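Hochschule Zoltitz
Kompetitive Spielsysteme
Skript zu Einheit 4: Wertungszahlen und Spielersuche in Teamspielen
Sheena Tosh

4.1 Gegenstand und Abgrenzung

In der vorigen Einheit wurden Auswahlphase und Sperrlisten behandelt. Dabei wurde stillschweigend vorausgesetzt, dass beide Teams annähernd gleich stark sind. Diese Einheit beschreibt, wie ein Spielsystem eine solche Paarung herstellt. Unterschieden werden zwei Teilaufgaben:

a) Schätzung: Aus den bisherigen Ergebnissen wird jedem Spieler eine Wertungszahl R zugeordnet.
b) Paarung: Aus den Wartenden werden zwei Teams gebildet, deren Wertungen zueinander passen.

Beide Teilaufgaben werden in der Praxis häufig vermischt. Eine schlechte Paarung kann aus einer guten Schätzung entstehen, etwa bei geringer Spielerzahl am Vormittag, und umgekehrt. Beschwerden über »das Matchmaking« lassen ohne Protokolldaten nicht erkennen, welche der beiden Stufen betroffen ist.

Als durchgehendes Beispiel dient Surico, ein Spiel mit zwei Teams zu je vier Spielern ohne Unentschieden. Die Notation folgt dem Skript zu Einheit 2.

4.2 Das logistische Grundmodell

Für zwei Einzelspieler A und B mit den Wertungen R_A und R_B lautet die erwartete Punktzahl von A:

E_A = 1 / (1 + 10^((R_B - R_A) / s))

Der Skalierungsfaktor s legt fest, welche Wertungsdifferenz einem Chancenverhältnis von zehn zu eins entspricht. Im Schach ist s = 400 üblich, in Surico gilt s = 500. Die Wahl von s ist willkürlich und hat keinen Einfluss auf die Güte des Modells, solange alle übrigen Konstanten mitskaliert werden. Wertungszahlen aus verschiedenen Spielen sind schon deshalb nicht vergleichbar.

Nach der Partie wird aktualisiert:

R_A' = R_A + K · (S_A - E_A)

mit S_A = 1 bei Sieg und S_A = 0 bei Niederlage. K bestimmt die Schrittweite. Surico verwendet K = 56.

Rechenbeispiel: A steht bei 2285, B bei 1785. Die Differenz beträgt 500, also genau s. Damit ist E_A = 1 / 1,1 = 0,909. Gewinnt A, steigt seine Wertung um 56 · 0,091 = 5,1 Punkte. Verliert A, sinkt sie um 50,9 Punkte. Für B gelten dieselben Beträge mit umgekehrtem Vorzeichen. Die Summe beider Wertungen bleibt erhalten.

Diese Erhaltung gilt nur bei gleichem K auf beiden Seiten. Systeme mit erhöhter Schrittweite für Neulinge verletzen sie. Die Folge ist eine langsame Verschiebung des Mittelwerts, deren Richtung davon abhängt, ob Neulinge im Schnitt zu hoch oder zu niedrig eingestuft werden.

4.3 Erweiterung auf Teams

Die einfachste Erweiterung ersetzt R_A durch den Mittelwert der Teamwertungen. Alle Mitglieder erhalten dieselbe Änderung. Das Verfahren ist leicht zu implementieren und bleibt für die Spieler nachvollziehbar, es enthält aber zwei starke Annahmen.

Additivität. Ein Team mit den Wertungen 2285, 2285, 1785, 1785 hat den Mittelwert 2035 und gilt als gleich stark wie ein Team, in dem alle vier bei 2035 stehen. Ob das zutrifft, hängt vom Spiel ab. Wo ein einzelner Fehler eine Stellung öffnet, zählt das schwächste Mitglied stärker als im Mittelwert. Wo ein Spieler Ressourcen bündeln kann, zählt das stärkste mehr. Der Effekt lässt sich prüfen, indem man die Streuung innerhalb der Teams als zusätzliche Variable in eine logistische Regression aufnimmt.

Rollenunabhängigkeit. Die Wertung wird als Eigenschaft der Person behandelt. In Surico wechselt ein Teil der Spieler die Rolle von Partie zu Partie, und die Leistung in einer ungewohnten Rolle kann deutlich abfallen. Getrennte Wertungen je Rolle lösen das Problem formal, verteilen aber dieselbe Zahl von Partien auf mehrere Schätzungen. Ein Kompromiss ist eine gemeinsame Grundwertung mit rollenspezifischem Zuschlag, der bei wenigen Beobachtungen gegen null gezogen wird.

4.4 Konvergenz und Rauschen

Für kleine Abweichungen kann die Erwartungsfunktion linearisiert werden. Die Steigung im Punkt gleicher Stärke beträgt

dE/dR = ln(10) / (4s) = 2,303 / 2000 = 0,00115

Im Einzelspiel schrumpft ein Schätzfehler damit pro Partie im Mittel um den Faktor 1 - 56 · 0,00115 = 0,936. Der Fehler halbiert sich nach gut zehn Partien.

Im Viererteam geht die eigene Abweichung nur zu einem Viertel in den Mittelwert ein. Der Faktor beträgt dann 0,984, und die Halbierung benötigt 43 Partien. Vorausgesetzt ist dabei, dass die Fehler der übrigen sieben Spieler im Mittel null sind und dass die Mannschaften ständig neu gemischt werden.

Dem steht das Rauschen gegenüber. Bei ausgeglichener Paarung ändert sich die Wertung in jeder Partie um plus oder minus 28 Punkte. Aus dem linearen Modell folgt im Gleichgewicht eine Standardabweichung von 79 Punkten im Einzelspiel und von 157 Punkten im Viererteam. Eine Wertung kann also bei unverändertem Können über viele Abende hinweg deutlich wandern - was Spieler regelmäßig als Formkrise oder als Benachteiligung durch das System deuten.

Eine Verkleinerung von K senkt das Rauschen und verlängert die Einschwingzeit. Beides zugleich lässt sich mit konstantem K nicht verbessern. Daraus ergibt sich der Übergang zu Verfahren, die neben der Wertung auch deren Unsicherheit führen.

4.5 Verfahren mit Unsicherheit

Jeder Spieler wird durch eine Normalverteilung mit Mittelwert und Standardabweichung beschrieben. Die Schrittweite ergibt sich aus der Unsicherheit: Bei Neulingen ist sie groß, bei Spielern mit vielen Partien klein. Nach längerer Pause wird die Standardabweichung schrittweise erhöht. Zu dieser Gruppe gehören Glicko und die auf Faktorgraphen beruhenden Ansätze.

Für die Darstellung nach außen wird häufig nicht der Mittelwert verwendet, sondern eine konservative Untergrenze. Das hat eine unerwünschte Nebenwirkung: Die angezeigte Zahl steigt allein durch häufiges Spielen, solange die Unsicherheit noch sinkt. Bestis Beispiel hierfür sind Ranglisten kurz nach Saisonbeginn, die zum größten Teil die Zahl der gespielten Partien abbilden.

4.6 Die Paarungsstufe

Die Warteschlange wird in festen Takten ausgewertet. Zu jedem Takt sucht der Algorithmus Gruppen von acht Spielern und teilt sie in zwei Teams. Für acht Spieler gibt es 35 verschiedene Aufteilungen, die vollständige Prüfung ist also unproblematisch. Aufwendig ist die Auswahl der acht aus der gesamten Schlange.

Übliche Kostenfunktion:

C = w1 · |Differenz der Teammittel| + w2 · Streuung aller acht + w3 · größte Latenz - w4 · Summe der Wartezeiten

Der letzte Term verhindert, dass Spieler an den Rändern der Verteilung unbegrenzt warten. In der am Kurs verwendeten Simulationsumgebung Biswas sind die Gewichte über die Konfigurationsdatei einstellbar. Bei w4 = 0 läuft die Simulation durch, Spieler im obersten Bereich erhalten aber zeitweise keine Partien. Der Fehler ist in den Mittelwerten kaum sichtbar, deshalb sind stets auch die oberen Quantile der Wartezeit auszugeben.

Voreingestellte Gruppen sind gesondert zu behandeln. Vier Spieler, die gemeinsam antreten, gewinnen bei gleichem Wertungsmittel häufiger als vier zufällig zusammengestellte. Gebräuchlich ist ein additiver Zuschlag auf das Teammittel je nach Gruppengröße. Er wird nur für Paarung und Erwartungswert verwendet und nicht in die Wertung der Spieler geschrieben.

4.7 Prüfung der Vorhersagegüte

Der Anteil richtig vorhergesagter Sieger ist als Maß ungeeignet. Eine gut arbeitende Paarungsstufe erzeugt Partien nahe 50 Prozent, und dort kann kein Modell eine hohe Trefferquote erreichen. Zu verwenden sind der logarithmische Verlust und ein Kalibrierungsdiagramm: Die Partien werden nach vorhergesagter Wahrscheinlichkeit in Klassen eingeteilt, je Klasse wird der beobachtete Sieganteil eingetragen.

Liegt die Kurve flacher als die Diagonale, überschätzt das Modell die Unterschiede. Häufige Ursache ist ein zu großes K. Auszuwerten ist immer auf Partien, die zeitlich nach den zur Schätzung verwendeten liegen. Eine zufällige Aufteilung lässt spätere Ergebnisse in die Wertung früherer Partien einfließen.

4.8 Hinweise zum Datensatz

Der Datensatz Bustis liegt im Kursverzeichnis als Textdatei mit einer Zeile je Spieler und Partie. Abgebrochene Partien tragen im Ergebnisfeld den Wert -1 und sind vor der Auswertung zu entfernen. Die Zeitstempel sind in Weltzeit angegeben. Wer Tagesgänge untersucht, muss umrechnen.

Spielerkennungen sind nach einer Umbenennung nicht in jedem Fall zusammengeführt. Solche Konten erscheinen im Datensatz als Neulinge mit ungewöhnlich hoher Siegquote und verzerren die Schätzung des Startwerts nach oben.

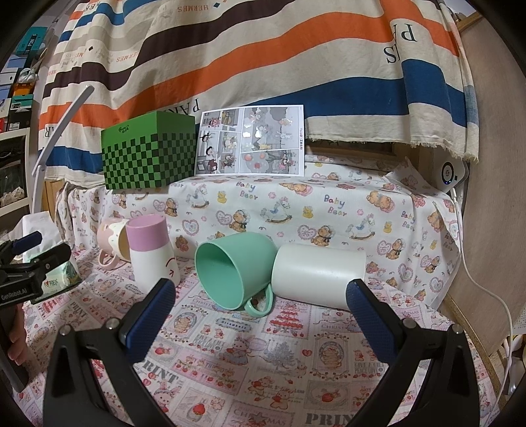 Für die Schätzung des Startwerts sind daher Median und gestutztes Mittel nebeneinander anzugeben. Abgabe der Auswertung bis Freitag über das Kursverzeichnis, Quelltext und Konfigurationsdatei liegen bei.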